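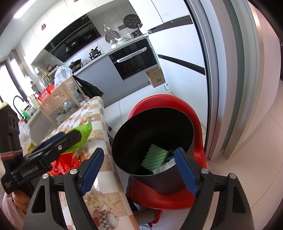
Pot with a sponge and a cloth in it, held in the hand-held gripper

Hand-held grippers replacing part of a cleaning shift: how do you set the quota?

Hok-lam Hsieh
Posted in Workplace automation > Cleaning and housekeeping

I supervise household cleaners at Unard. Since April part of the crew has been doing the ordinary kitchen work (clearing tables, moving cookware, throwing out packaging) with hand-held grippers in place of bare hands. The recordings go to Annan, where they are used to train arms for the same work. The cleaners are paid by the hour as before, but management now also wants a target of 300 accepted recordings per person per week.

Last month we submitted 3552 recordings across the crew. 193 were rejected. Most rejections give one of two reasons: "object slipped" or "hand visible on object." The second comes from people reaching in to help, which is a habit of many years and hard to drop.

My problems, in order of how much time they take up:

Rigid items go quickly. Sponges are acceptable. Soft packaging is slow because the pads close on it and it folds, so the worker regrips two or three times. The target treats a pot and a crumpled wrapper as the same unit of work.

The people who were fastest with their hands are not the fastest with the grippers. Two of my most experienced cleaners are now at the bottom of the sheet and have noticed.

Wrist complaints. We had few before.

The kitchen also has to end up clean, and there is no column for that.

Has anyone set a quota for this type of work that survived longer than a month? I am also interested in whether job titles or pay grades were changed at your site. Ours were not.

A typical slow item is a crumpled package on an oilcloth with both pads pressing on its sides:

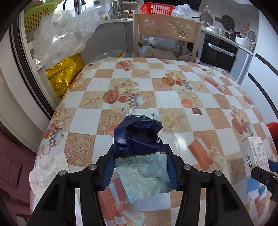
Answers (3)

Thanasis Sfakianakis

We run a similar program at Flemia, with a smaller crew. We dropped the flat count after the second pay period and went to weighted units. The weights came from timing the work, not from the client's list.

Rigid, one grip (cups, cans, pots): 1
Sponges and folded cloths: 1.5
Bags, film, crumpled packaging: 3
Anything with a lid that has to come off first: 4

Time your own people before copying these. Grippers differ, and so do kitchens. Have two workers time each category on separate shifts and use the slower figure.

On the reaching-in problem, we assign both hands. If the free hand has a fixed job, such as steadying the tool at its base, it stops drifting toward the object. Rejections for that reason fell within two weeks. The slipping did not improve until we replaced worn pads, so check those before you retrain anyone.

Disposal is the category where I would be most careful with the count. A bin is a wide target and the release is easy, so people discover that they can make the number by throwing things away one scrap at a time. We cap bin recordings at a quarter of the shift.
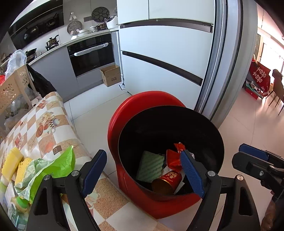
Open jaws over a bin: easy release, low weight

Wrists: the tool weighs more than anything it lifts in a kitchen. We rotate off it every 40 minutes and the rotation counts as paid time at the full rate. Management objected until they compared it with sick days.

Pay grades: yes, we changed them. Recording is a separate task code with a supplement. It took most of a year and it should have been in place on the first day. Put it in writing now, while the client still needs your crew. Once the arms do the clearing you will be negotiating over the inspection and rework that remain, and that is fewer hours.

sindum_user

We log everything in Sindum and it has a quota field. Just set it per person and not per crew. Works for us.

Thanasis Sfakianakis
Reply to sindum_user

The per-person field does not solve the category problem. It also puts the sheet in front of the crew, and he says that is already causing trouble. If you use it, turn off the ranking view.

mop_and_ledger

Partly off topic. Our site reached 1217 accepted recordings and then the client changed the acceptance rules, and the older ones were marked for redo. Nothing in our contract said who paid for the second pass. Read yours for the word "accepted" and see whether it has a date attached to it.

For the clean kitchen, we split the shift. Recording for the first part, normal cleaning by hand for the last 90 minutes, no counting in that part. The experienced people get the second half back and the complaints went down a little.

Hok-lam Hsieh
Comment

Thank you. I will time the categories with two workers and ask about the cap on bin recordings. Our contract does use "accepted," with no date. I have sent it back to the office with that line marked.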